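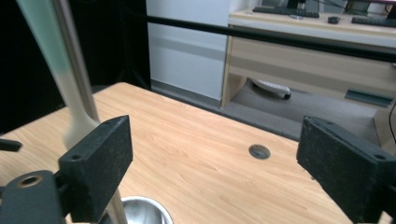

long utensil, pale table, big plans

ok so I finally got my grandmother's soup notebook back from my cousin and I've been reading it for two nights straight. 63 recipes and maybe four of them have actual amounts

her bean soup says "water, enough." enough for WHAT, nonna

page one is dated March, no year, and it's a list of people who owed her jars. Ginevra Mazza owed her the most. Ginevra if you have grandkids on here please get in touch, we can settle up

I made the cabbage one tonight. It says to cook it "until the house smells right" so I gave it 30 minutes, sniffed, gave it 30 more. Pretty great with a lot of black pepper!

did learn that if you put the vinegar in early the beans stay hard forever. She wrote that in the margin and underlined it twice and I still did it (we had toast)

several of you asked about the onion soup from when she lived in Trotberg. It's five onions, butter, stale bread, and a full hour of stirring. The hour is not optional, I tried

typing them all up now, with my guesses in brackets so you can tell which mistakes are mine. Almost 900 words in and I'm only on soup six

next up is the fish one. It calls for "the usual fish." if anybody's family is from Sotside and knows what the usual fish was, my replies are open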